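Most kitchens I visit have more cutting boards than they need. I own one board, bought in January from a small shop called Tulico, and it has replaced the four I used to keep. It cost 60 dollars. I think that is a fair price for something used every day.

Plain maple, or anything pale like it, shows its grain and its dirt. A dark board hides both. 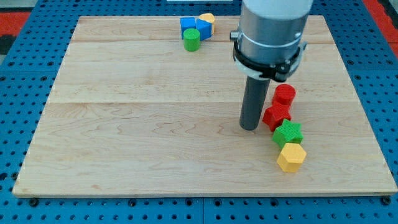 ## Skip the sets

Fandalo sells a set of 10 thin mats, each with its own color. They warp, they slide, and mine went in the trash after nine weeks. Buy one heavy board – the biggest your counter will hold – and oil it when it looks dull.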